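Capítulo 4
La mesa puesta: superficies, piezas y alcance

Poner una mesa es una tarea que casi todo el mundo aprende en casa y que casi nadie estudia. En este capítulo se trata como lo que es en un comedor escolar, en una residencia o en una cocina pequeña: una secuencia de decisiones sobre dónde va cada pieza y en qué orden se coloca.

Al terminar el capítulo, el estudiante podrá elegir un mantel individual según la mesa, situar el plato y los cubiertos, y reservar sitio para los alimentos que se sirven en su envase.

4.1 El mantel individual

El mantel individual delimita el puesto de una persona. Sobre una mesa oscura conviene un tejido claro, que marca bien el borde y deja ver las migas. Los modelos tejidos sujetan mejor el plato que los de plástico liso, aunque cuesta más limpiarlos: la comida se mete entre los hilos y hay que sacudirlos antes de pasar el paño.

Florencia Ocampo, que durante años dirigió el comedor de Zaltamwood, pedía a sus aprendices que pusieran primero todos los manteles de la sala y solo después los platos. Con 100 puestos por turno, corregir un mantel torcido cuando ya tiene el plato encima obliga a levantarlo todo.
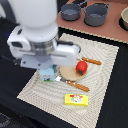 El plato se coloca cuando el mantel ya está en su sitio. En el desayuno y la merienda suele bastar uno plano, de borde bajo. Un plato ligero se desplaza al cortar, y por eso las piezas enteras, como un tomate, se sirven cortadas a los niños pequeños y enteras a los mayores.

4.2 Los envases en la mesa

La leche puede servirse en jarra o en cartón individual. El cartón más corriente en los comedores es el de 200 ml. Se deja junto al plato, del lado de la mano que lo va a coger, y nunca en el borde de la mesa. En la práctica del centro Brandão, Vicente Gallardo calculaba hasta 12 cartones por bandeja; con más, los de los extremos se caen al girar.

4.3 Los cubiertos

Los cubiertos descansan sobre el mantel, con los mangos hacia el comensal. Los mangos de color se distinguen bien sobre un tejido claro y facilitan el recuento al recoger. Si el menú solo pide tenedor, se pone solo el tenedor.

Términos del capítulo

Puesto: espacio de mesa asignado a una persona.
Alcance: distancia a la que se llega sin levantarse ni inclinar el tronco.
Servicio en envase: el que se hace sin trasvasar el alimento.

El apartado siguiente empieza por el alcance, que se mide con el comensal sentado y la espalda apoyada en la silla.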